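Inicio Tickets Base de conocimiento Mi perfil Salir

Ticket: la lista de tareas del piso simulado se queda a medias al pasar de la cocina al baño
Abierto por: turno de validación, Vistesholm
Asignado a: Necati Başaran
Estado: abierto, a la espera de respuesta

Hola, Necati. Te lo cuento con calma porque por el chat me hago un lío. Desde que en septiembre metimos Hokard en el turno, ya no preparamos a mano las rutinas de limpieza: Hokard lee la escena, propone la lista y nosotras la revisamos antes de mandarla a los equipos de apartamentos. Un cambio enorme, y para bien casi siempre (¡yo antes me pasaba la mañana copiando filas!). Pero hoy me ha dejado 7 tareas sin zona y no hay manera de cerrar el lote.

Lo primero que miré fue el salón, por si el fallo venía de ahí.

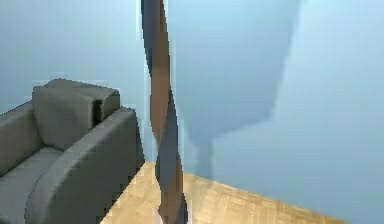
Cargué la escena dos veces, la segunda con la caché vacía, y las dos veces me salió lo mismo: "zona no asignada". Reinicié también el cliente de Esposito, que a veces se queda con la sesión vieja -- nada. Luego probé con la versión anterior del mapa y ahí sí asignaba zonas, pero se comía el baño entero.

Después me fui a la mesa. La regla dice que lo que está encima de la mesa va a "cocina" y lo del suelo a "general", y Hokard me mete la olla en una lista y la tapa en otra. Marisa, que lleva los apartamentos de verdad, me preguntó si eso quería decir que iban a ir dos personas a recoger lo mismo. Le dije que no lo sabía, y no le hizo ninguna gracia. 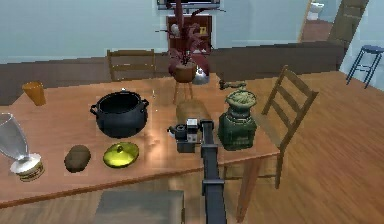

Captura 2. Mesa del comedor: brazo sobre el tablero, olla negra y tapa dorada delante.

Corregí la olla y la tapa a mano y guardé. Al volver a entrar, la tapa seguía bien y la olla otra vez sin zona. ¿Puede ser que Wuneck sobrescriba lo nuestro al sincronizar? Lo digo porque tarda 10 minutos y el cambio se me perdió justo en ese rato.

Y queda el baño. Con el mapa nuevo aparece, pero el cubo y el desatascador salen como "mobiliario fijo", así que la lista no los toca. 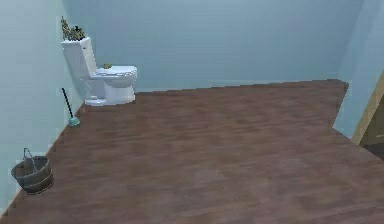
Captura 3. Baño: inodoro, desatascador y cubo junto a la pared izquierda.

Te pido dos cosas. Que mires el registro de la sincronización, y que nos devolváis el botón de editar zona en la pantalla de revisión. Desde que lo quitasteis, para mover una tarea tengo que abrirte un ticket, y a Marisa le llega la lista tarde. A mí revisar me gusta, de verdad, me parece mejor trabajo que el de antes, pero si no puedo corregir lo que veo mal, acabo mirando una pantalla y dando a "aceptar".

De momento dejo el lote parado y la lista antigua activa. El lunes entro temprano, escríbeme por aquí mismo.

Respuesta de Necati Başaran:
Visto. Lo de la olla tiene pinta de ser la sincronización, te la pauso para tu lote. No borres la caché otra vez, que necesito esos registros. Lo del botón lo paso a producto con tu texto tal cual.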